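Two Arms, One Shelf: Student Project Report
Kinga Vincze
Shared workshop build, spring and summer term

1. What we set out to do

The proposal said a pair of arms could put together a flat-pack plastic shelf with a person only handing over parts. I signed on to the project doubting it, and I wrote the doubt into the plan so that it would get tested along with everything else. The kit is the Woluneo shelf, the push-fit kind: a molded tray, poles, and sockets at the corners. A ten-year-old can build it. That was the argument for choosing it, and I still think it flattered the job.

The control software is Flollness, running on a used desktop. We wrote 1840 lines of our own on top of it, mostly to stop it from doing things.

2. Working at the corner

The corner is where all the trouble is. One gripper has to steady the tray while the other deals with the pole, and the two don't have much space to share.

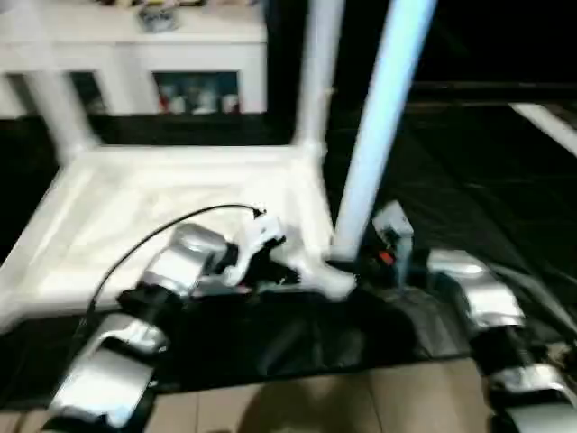
Figure 1. Left gripper at the panel corner, right gripper just below the end of the pole.

Early on we planned each arm separately and hoped for the best. I would not do that again. The left arm's idea of "holding still" and the right arm's idea of "pushing gently" were both set by guesswork, and the numbers that looked fine in simulation meant very little on a thin plastic part. Horkum, our simulator, treats the tray as a solid block. Real trays flex.

3. Gripping thin walls

Both wrists carry a small camera, and this is the part of the project I argued against and was wrong about. The head camera can't tell you much about a narrow wall when an arm is in the way. From the wrist you can check whether the wall is between the fingers.

That is all you can check, though. A wall between two fingers looks the same whether the squeeze is good or far too weak, and our log called both of them a "secure grasp" until I renamed the field.

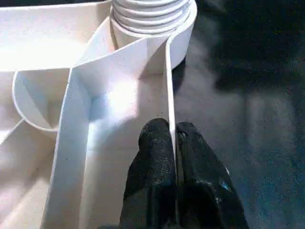
4. Data and how much to trust it

We recorded 206 runs and kept 3312 short clips from them. I'm listing those figures because the proposal asked for them. They say how long we sat in the workshop. They don't say how good the method is, and clips from the same run are so alike that counting them separately seems generous.

Poles were the hardest thing to track. White plastic under a bright light loses its edges, and a pole against a white tray was regularly found in the wrong place. Against something dark the tracker did better.

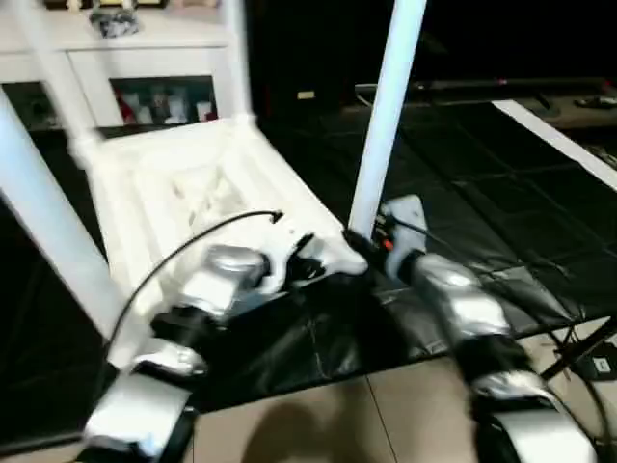

Figure 2. Both arms at the front of the tray, with a pole at each corner. The front right pole stands out best.

I'd ask anyone reading our tracking scores to look at the background first. The black sheet under the work is doing a good share of the job, and I doubt the scores would survive a kitchen floor.

5. Speed

Monday sessions were for speed tests. Engelbrecht, the workshop that lent us the bench, wanted to know if the arms could keep up with a person. They can't. When we raised the speed limit the wrist pictures smeared, and the tracker went on reporting positions with the same confidence as before. I find that worse than a crash. A blurred picture should lower the score, and in our version it still doesn't.
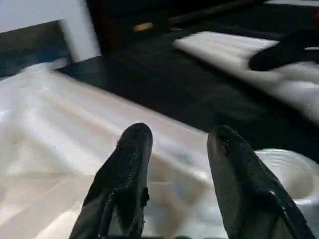 6. What is left

Add a blur check before any grasp is accepted. Measure finger force directly. Repeat the pole tests on a light surface, with the lamp moved. Until those three are done I wouldn't put the word "autonomous" in the title, and I have asked for it to be taken off the July poster.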